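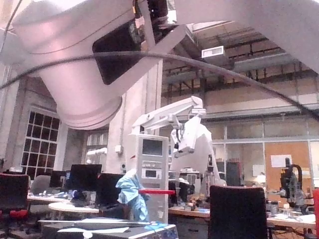
Chapter 6: Buying and Replacing Equipment

Most businesses own things that last longer than a year. A bakery has ovens, a courier has vans and a dental practice has chairs. These are called non-current assets, and the decision to buy one is different from the decision to buy flour or printer paper. The amount is larger, the money is tied up for longer, and a poor choice can be hard to undo.

In Chapter 5 you worked with stock that is bought and sold within a few weeks. In this chapter the time period stretches out to several years. You will need the cash flow table from Section 5.3, so keep it handy.

What you will learn

How to work out the full cost of an asset, including delivery and set-up
The difference between straight-line and reducing-balance depreciation
How to calculate a simple payback period
When leasing may suit a business better than buying
How to record the sale of an old asset

Key terms

Non-current asset, residual value, useful life, depreciation, payback period, lease, carrying amount

Opening case: the labeller at Caruso

Caruso is a small sauce and pickle maker in Dorndale. It was started by Widad Hakim and Majdi Twal, who sold at weekend markets for the first three years and then moved into a rented unit with a proper kitchen. Their labels were put on by hand. On a good day two people could finish 500 jars, and by late afternoon the labels were often crooked.

In March a grocery chain asked for a regular order of 4,000 jars a month. Widad wanted to buy a labelling machine straight away. Majdi was less sure. The business had a loan on its kettles, and he did not want to empty the bank account before the order had been signed.

They asked their bookkeeper, Wing-sze Leung, to put the choices side by side. She listed three. Caruso could buy a new machine from a supplier called Fimum, lease the same model by the month, or keep labelling by hand and hire a casual worker. For each one she wrote down what would be paid at the start, what would be paid every month, and what would be left at the end.

The new machine looked cheapest over five years. It also needed the most cash in the first month — more than the business usually held after paying wages. The lease cost more in total but could be cancelled after a year. Hiring needed no equipment at all, although the hourly cost went up with every extra jar.

Widad and Majdi leased. The grocery order was renewed the following autumn, and they then bought a machine of their own. We will return to their figures in Section 6.4.

Before you read on

1. Write down two costs of owning a machine that would not appear on the supplier's quote.
2. Why might a bank look at the lease and the purchase differently?
3. Suppose the grocery order had been cancelled after four months. Which of the three choices would have left Caruso worst off?

6.1 What counts as the cost of an asset?

The cost of an asset is everything a business pays to get it in place and ready to use. The purchase price is usually the largest part, but freight, installation and testing are included as well. Staff training is not. It is treated as an expense in the period when it happens, even if the training is only about the new asset.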